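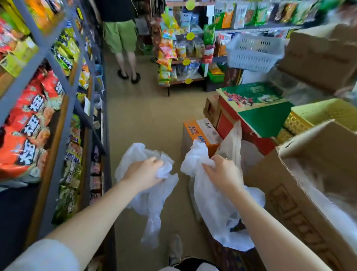
Flavo is a list of snack flavour names. Crisps, corn puffs, nuts, those little noodle snacks you eat dry, rice crackers, anything salty in a packet with a flavour printed on the front. One row per flavour name per shop. It covers small independent shops only, no supermarkets, the crowded kind with a narrow aisle where you stand with a thin white carrier bag in each hand and try not to knock anything. Supermarket ranges are easy enough to look up elsewhere. Corner shop ranges mostly aren't written down anywhere, and they change all the time, so a lot of what's in these files is probably off the shelves already.

Version 2. Released 18 November 2025. Replaces version 1 completely, please don't mix them, the ids were renumbered.

What you get

four files, all plain CSV, UTF-8, comma separated, header on the first line

flavours.csv - one row per distinct flavour name after cleaning. 203 rows.
sightings.csv - one row each time a flavour was seen in a shop
shops.csv - the shops. 47 of them. No names or addresses, see further down
words.csv - flavour names chopped into single words, with a rough type for each (meat, cheese, herb, heat, sweet, cooking method, made-up)

There's no packaging artwork in here and no pictures of the packets. Words only. Please don't ask for the notebooks either, they're unreadable.

Columns in flavours.csv

flavour_id - F plus a number. Gaps in the numbering are rows I removed, leave them
name_clean - lower case, no accents, "and" in place of "&"
name_printed - as on the packet, first version written down
lang - language of the printed name. "mix" if more than one
base - potato, maize, rice, nut, wheat, pulse, other
family - my grouping, see below
notes - free text, mostly empty

Columns in sightings.csv

flavour_id - matches the above
shop_id - matches shops.csv
month - month only, no day
price_marked - y if a price was printed on the packet itself, n if not, blank if I forgot to look
shelf - top, middle, bottom, hook, box, counter. Blank if unsure

Columns in shops.csv

shop_id
kind - general, newsagent, off-licence, food specialist, petrol station kiosk
area_type - high street, residential, station, other
permission - always y. Left in from an earlier draft when it wasn't always. Those shops are gone now

Families

This is the bit people argue with. Family is a judgement call. "Salt and vinegar" and "sea salt and cider vinegar" are two flavours, same family. "Chilli" and "sweet chilli" are NOT the same family, sweet chilli went its own way years ago and mostly tastes of sugar and garlic. "Barbecue" takes in smoky, smokehouse, and anything with ribs in the name. "Prawn cocktail" gets its own family because it doesn't belong with fish and doesn't belong with anything else.

"Original" was a pain. Sometimes it means salted, sometimes it means whatever the first flavour was when the snack came out, which could be cheese. If the ingredients made it clear I moved it. If not it sits in family "original" and you can decide.

Same with "spicy" on its own. Spicy what. Left as "heat, unspecified".

How it was collected

Walk in, ask at the counter, write down every flavour on the shelves, buy a few things, leave. Typed up the same evening where possible. Where it wasn't possible there are more mistakes, sorry. Most visits were in October, a small number before. Repeat visits are in sightings.csv with a different month, same shop_id.

Some names were copied off the shelf edge when the packet itself was facing backwards or buried. Marked "edge label" in notes. Treat those with care, shelf labels lag behind the stock and plenty of them are for something that sold out ages back.

Names in scripts I can't read were sent off to Sampaio for checking. Sampaio is a small translation bureau, they've done food labels before and were quick. They gave back a transcription and a plain English meaning. The meaning is in notes, the transcription is in name_clean. Any error in picking the right line of text to send is mine, theirs was the easy half.

Cleaning

Firnix does the cleaning. It's a short script in the tools folder, strips accents, fixes spacing, merges obvious doubles ("flame grilled" / "flame-grilled" / "flamegrilled"). It won't merge anything that differs by a whole word, so "cheese and onion" and "cheddar and onion" stay apart. That's on purpose. Cheddar is a claim.

It does not fix spelling on the packet. If the packet says "tomatoe" the name_printed says tomatoe.

To run it:

firnix clean raw.csv flavours.csv

It will overwrite flavours.csv without asking. Keep a copy. I have lost an evening to this.

Searching

Findex is the little search page that sits on top. Type a word, get every flavour with that word in it and the kinds of shop it turned up in. Runs locally, open index file in a browser, nothing gets sent anywhere. Doesn't cope with two words plus a family filter at the same time, known bug, pick one. Accents in the search box are ignored so type them or don't.

What changed since version 1

- base column added, people kept asking
- sweet popcorn taken out, savoury popcorn stays. Sweet and salty popcorn stays, under protest
- "limited edition" removed from names and put in notes
- petrol station kiosks now a separate kind
- fixed a batch of rows where shelf and price_marked had swopped over
- words.csv is new

Things it's fine for

Looking at how flavours get named. Word lists for a teaching exercise. Settling whether anybody still sells pickled onion (yes). Comparing kinds of shop in a loose way.

Things it's no good for

Market share. There's no sales data at all, a flavour with one dusty packet on the bottom shelf counts the same as one with a whole hook of them.
Prices. We only say if a price was printed, never what it was.
Allergens or diet. Please, please don't. "Chicken" flavour often has no chicken in it and plenty of plain-sounding ones have milk. Nothing here was checked for that. Read the packet.
Anything national. All the shops are within reach of the same few bus routes.

Known problems

Newsagents are over-represented. More of them said yes.
Bottom shelves are under-recorded, boxes in the way.
Multipacks are counted once under each flavour inside if the outer bag listed them, otherwise not at all.
The lang column is weak for loan words. "Paprika" is marked en everywhere, even on packets where it plainly isn't.
Nuts were an afterthought, and it shows.
A couple of rows in words.csv have type "made-up" where a real word exists and I just didn't know it. Will fix if told.

Privacy

No shop names, no streets, no owners, nothing about customers. Shops were told what the list was for and could say no, and a few did. If a shop wants out afterwards I delete the rows and the ids leave a gap.

Licence

Use it for what you like, including paid work. Say it came from Flavo and give the version. Brand names aren't in the data but some flavour names may be trade marks of whoever makes them, that's between you and them.

Corrections

Open an issue on the project page. Give the flavour_id and what's wrong. A new flavour is only added with a shop kind and a month, "I had this once on holiday" isn't enough to go on. Replies are slow before a release and fairly quick after.

Next version will have the missing shelf values filled in where shops can be revisted, and possibly biscuits. Undecided on biscuits.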